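Keeping a car's interior and cargo area in order is mostly a matter of small habits. The tips on this page need ordinary household supplies and, in one or two cases, a screwdriver. They work for sedans, wagons and crossovers alike.

## Floor mats

Take the mats out before you vacuum. Shake them, then knock the back of each one against a fence post or a step. Most of the grit in a carpet mat sits at the bottom of the pile, and a vacuum alone leaves it there.

Rubber mats can be washed with dish soap and a stiff brush. Rinse them well and hang them over a railing until both sides are dry. Skip the shiny dressings sold for tires and trim. On a mat they make the pedals slippery.

For road salt, mix equal parts white vinegar and warm water, spray it on the stain, wait a few minutes and blot with an old towel. Test a corner first. Two light passes do more than one heavy soaking, and the padding dries faster.

## Cargo area

Small crossovers lose a lot of room to loose items. A shallow bin with a lid, pushed up against the back seat, holds the jumper cables, gloves, a flashlight and a roll of paper towels. Put a piece of rubber shelf liner under it and it stays put in turns.

Heavy things go low and forward, tight to the seatback. Groceries ride best in a laundry basket. If you carry potting soil or firewood, lay down an old shower curtain first and fold the edges inward when you unload.

Look under the cargo floor twice a year. Most cars have a panel there with the jack, the wheel wrench and sometimes a spare. Check that everything is still clipped down and that the space is dry. Water in the spare tire well usually comes from a taillight gasket or a blocked drain, and it can stand for months before the smell reaches the front seats.

## Things that belong in the house

Cars collect dishes. Coffee mugs, lunch containers and forks should go back to the kitchen every evening, along with any sunglasses that have been riding on the dash. One drawer near the door for car things (spare key, tire gauge, registration copies, fuses) saves a lot of searching. 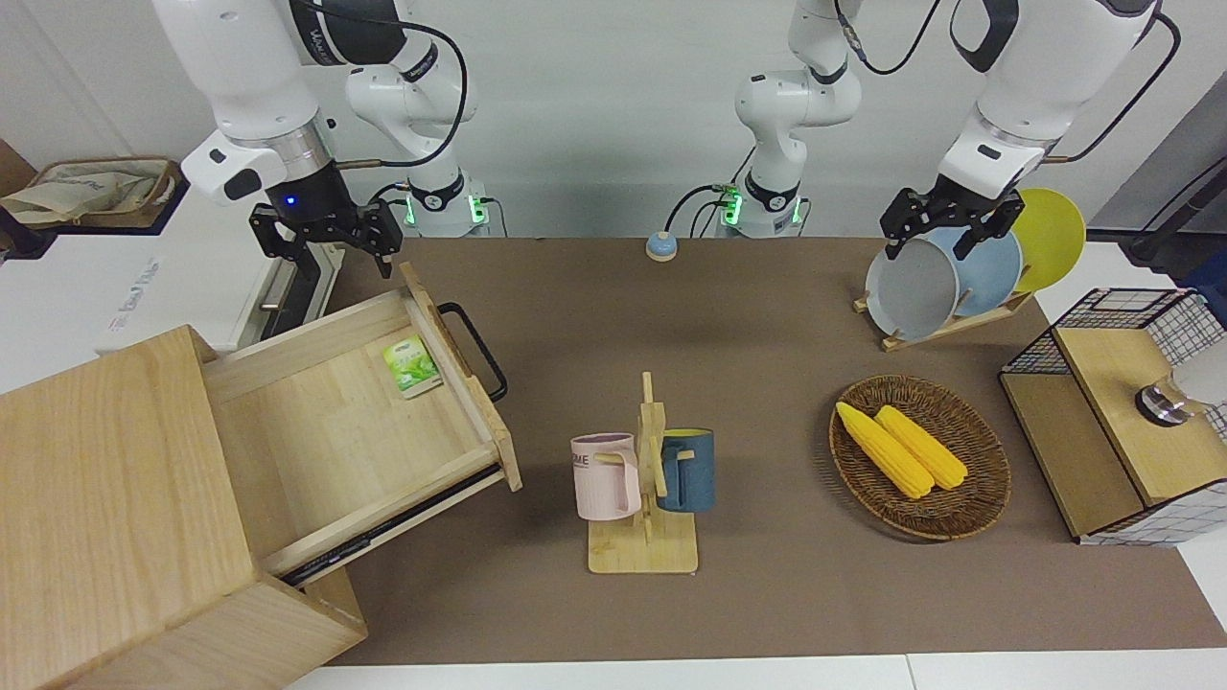
*An open drawer and a grey plate.*

Line the drawer with a cut-down place mat. Fuses go in a pill organizer, with the amp rating written on each lid. Keep the tire gauge in a sock so it doesn't get knocked around.

## Tires

Check pressure in the morning, before the car has been driven. The correct figure is on the sticker in the driver's door opening. The number molded on the tire sidewall is the maximum for the tire, and it isn't the one to use.

Write the readings on a card with the month. If one tire is always low, spray soapy water on the valve and around the rim and look for bubbles. A leaking valve core costs very little to replace.

After a wheel has been off, have the nuts checked again at 100 miles. Many shops will do it at the counter with no appointment. The one I use in Vurkthorpe doesn't charge for it.

## Glass and wipers

Clean the inside of the windshield with a microfiber cloth that is barely damp, then go over it with a dry one. Wipe up and down on the inside and side to side on the outside. If a streak is left, you'll know which side it is on.

Wiper blades can be cleaned with rubbing alcohol on a paper towel. Keep wiping until the towel stops coming up black. If they still chatter after that, replace them.

## Odors

Start with the cabin air filter. On many cars it sits behind the glove box and comes out without tools. Leaves and dust pack into it, and when it gets damp the whole car smells like a basement. Note the direction of the arrow before you pull the old one.

Baking soda on dry carpet, left overnight and vacuumed up, takes care of most food smells. Milk is harder. Use an enzyme cleaner and let it work for as long as the label says — a quick wipe won't reach what has gone down into the padding.

## A simple log

I keep a notebook in the glove box with one line per job: month, mileage, what was done, what it cost. The last one I filled ran to 13 pages. It helped when the car was sold, and it settled an argument over whether the rear brakes had been done. They had, for $369.

Every 4,000 miles I go through the same short list:

- oil level and coolant level
- tire pressure, including the spare
- all lights, with someone standing behind the car
- washer fluid
- door seals, wiped down and checked for tears
- battery terminals, brushed clean if there is any white crust

Silicone spray on a rag keeps door seals from sticking in January. Put it on in the fall. For hinges and the hood latch use white lithium grease, and wipe off whatever squeezes out.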